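Stop Selling Us Things With Sealed Batteries

My kitchen scale died in the spring. It was not old. The display still worked for a second or two when I held the button down, then it faded out. I turned it over to change the battery and found four screws with heads I had never seen before, filled in with something like glue. The scale charges through a cable, and the battery inside it had given up.

The scale I had before that one ran on two AA batteries. I owned it for most of my adult life and gave it away when I moved. As far as I know it is still weighing flour in somebody's kitchen.

I think small household devices should run on batteries the owner can take out and replace by hand. I mean scales, flashlights, wall clocks, thermometers, radios, bike lights, remote controls, toothbrushes and wireless mice. For most of these things the ordinary cell you can buy at a gas station is the right answer, and we have been talked out of it for poor reasons.

The usual case for the sealed battery goes like this. Disposable batteries are wasteful. A built-in battery can be charged hundreds of times. So the sealed device saves money and keeps metal out of the ground. I believed this for years, and the first two parts of it are true. The trouble is in the third part, which treats the battery and the device as if they should have the same life. A good flashlight is a tube, a switch and a light. There is very little in it to wear out. Put a sealed cell inside and it now has an end date, and when that date comes you throw away the tube, the switch and the light along with the cell.

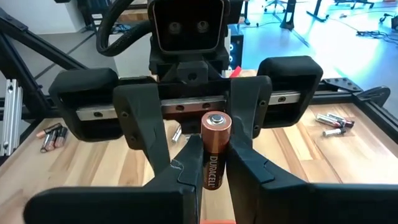 A Duracell AA. The plain AA cell still fits devices made decades apart.

The AA has the great advantage of being boring. Its size is agreed on. A radio made before I was born takes the same cell as a mouse I bought last year. You do not need to know the model number or hunt for a part. You do not need an app. If a company goes out of business, its customers are not stranded, and if a child leaves the flashlight on all night, you are back in business as soon as you open the drawer.

People who say the AA is wasteful also tend to skip over the rechargeable kind. I have a set of them, and a charger that plugs into the wall next to the toaster. The makers of my set promise 1,000 charges. I doubt I will get that many, and I would be happy with far fewer. The point is that when one of them wears out I will replace that one, and the eight or nine things in my house that use it will carry on. The cells move from the bike light to the radio and back again as needed. A sealed battery sits in its own device whether the device is being used or not. I have a head lamp I use on one trip a year. Its built-in battery gets older in the closet all the same.

Last August I went through the drawer where dead electronics go in our house. There was a Lenthorpe reading lamp, a Pangaribuan travel speaker, a toothbrush, a bike light and the remains of a hand-held fan. I asked a repair shop in Kemedau, where I live, what it would cost to put a new battery in the lamp. The man was polite and said $69, mostly for labor, and he could not promise the case would close again. The lamp had cost less than that. I do not blame him. Someone designed the lamp so that his job would be hard.

The speaker was worse. Lenthorpe at least answered my email. For the speaker I was sent to a page offering a discount on the new model, which came to $115 after the discount. The new model has a sealed battery too.

There are fair objections. Some things really do need to be sealed. I would not want a hearing aid with a loose door, and I understand that a phone as thin as the ones people like to buy cannot hold a row of AA cells. A power drill needs more than a few small cells can give it, though drills mostly come with a pack that clicks off, so that industry has already found its answer. Waterproofing comes up a lot. But divers used flashlights with screw caps and rubber rings long before charging ports were common, and the ring costs almost nothing.

It is also true that alkaline cells leak if you forget them. I have lost a remote and a good camera flash that way, and both times it was my fault. Even so, I have cleaned out a few battery trays with vinegar and an old toothbrush and had the thing work again. That option does not exist when the tray is behind glue.

The other objection is that people like charging cables, and I accept that. They are handy, and many of us now own only one kind. A device can have a charging port and a battery door as well. I have a bicycle pump with a gauge built that way, and it is not bulky or ugly. The door is held by one coin-slot screw.

What I would like is simple labeling. Every device that holds a battery should say on the front of the box, in type as large as the price, whether the owner can change it and what size it takes. If the answer is no, the box should say so. I would pay a few dollars more for the first kind, and I suspect plenty of other people would too if they could tell the two apart in the store. Right now you often cannot find out until you get home and turn the thing over.

I replaced the scale with a used one. It takes 2 AAs, and the door is a little loose, so I put a piece of tape on it.

Last updated 31 July 2020
Shares: 115 | Comments: 69
Contact | Copyright, all rights reserved | Back to top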